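12 March 2025

I have never believed in expensive sheets. My mother ironed hers, I don't, and we've both slept fine. So when the fitted sheet finally gave up at the corner nearest the radiator, I set a limit of 85 pounds for the replacement set and promised myself I'd spend a good deal less.

The trouble starts with thread counts. One set I looked at, from a firm called Moulin, claimed 922. Why 922? Did somebody stop at 921 and think it felt a bit rough? As far as I can tell, a high number often means the maker has twisted several thin threads together and counted every one of them, which is a nice trick if you can get people to pay for it. The Moulin set was also "dry clean recommended". For a sheet. I closed the tab.

Then there's colour. Every bedding shop has decided we all want sage green. The Lillgate catalogue has it under three different names, one of them "Quiet Leaf", and I was ready to be rude about it until I saw it spread over a whole bed with a plain wall behind. 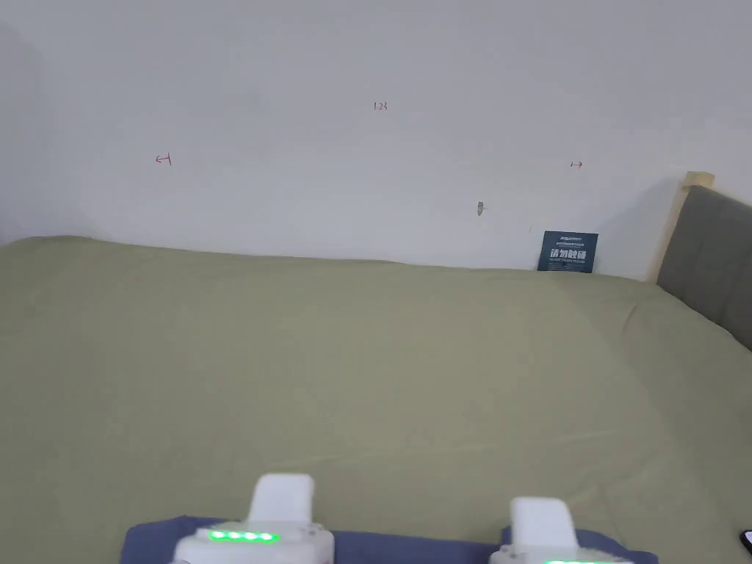
*Sage green, grey headboard, and a card telling you to keep your hands off.*

I'll admit it looks good. The green is softer than I'd expected and it sits well with the charcoal of the headboard, which I'd have guessed would make everything gloomy. Off-white wall, no pattern anywhere. I could live with that.

What I don't trust is the smoothness. Any sheet looks lovely pulled flat with nobody in it. Mine would look like that for as long as it took me to go and fetch the pillows. I want to see a sheet after 20 washes, when the elastic has gone slack and there's a tea stain that might be a shadow. No shop will ever show you that one.

And how do you choose bedding you mustn't touch? Touch is the whole point of the stuff. I don't care how it photographs, I care whether it's clammy in August and whether it catches on dry heels.

In the end I went for the cheaper Teris set, plain cotton percale, no thread count printed on the packet at all. It was reduced by 18 pounds, from a "previous price" I very much doubt anyone ever paid. It's green. Fine.

First impressions: crisp, slightly too deep at the corners, and the label is sewn exactly where your feet go. I've cut it off. Two washes so far and it has creased like a paper bag, though it does dry quickly on the airer. The old sheet has been torn up for dusters, apart from one good half that's going over the tomatoes if we get a late frost.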